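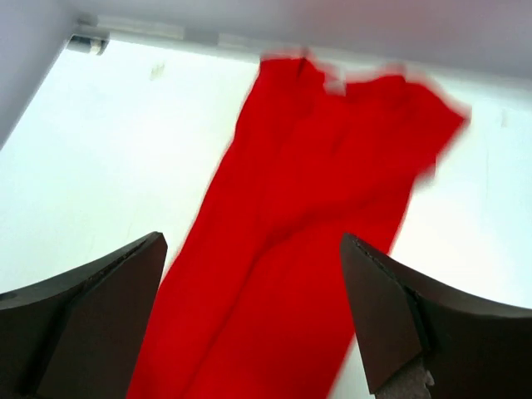

Red cloth on a white surface.

Colorfastness is usually discussed as a property of the dye. The laboratory manager at Thevar, a small contract dyehouse in Nudport, considers that incomplete. "Most of the complaints we get are about rinsing," she said. "The dye did what it was sold to do. There was unfixed color left in the cloth when it was shipped."

Reds are the usual offenders. Thevar runs cotton reds with reactive dyes, fixed with soda ash at 140 degrees Fahrenheit, then drained and rinsed cold before the hot soaping stage. Salt has to come out first, as it holds loose dye on the fiber.
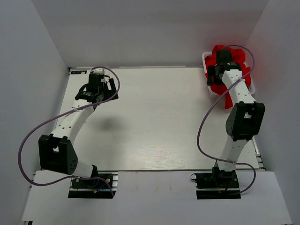 The lab keeps a record of every returned lot. Of 115 returns in the past two years, 92 were for staining of adjacent fabric, and the rest were for fading or uneven shade. "Fading gets the attention in the trade press," the manager said. "Staining gets the invoices disputed."

Her staff tests each lot against a multifiber strip and grades the result on a gray scale from 1 to 5. Anything below 4 on cotton goes back for a second soaping. The buyer at Flullum, a maker of table linens, asks for 4-5 and pays for the extra water.
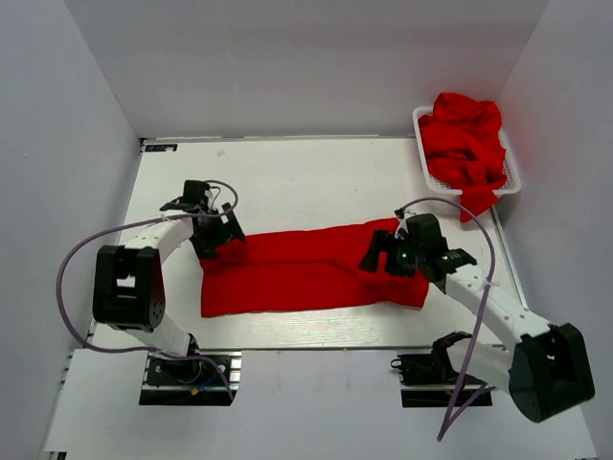

Water is the main cost. A 600-pound lot of deep red takes two more rinse baths than a navy of the same weight. Thevar tried a cationic fixing agent from Zorkham in April and dropped it after the shade moved toward blue. "It passed the wash test," she said. "It failed the customer's eye."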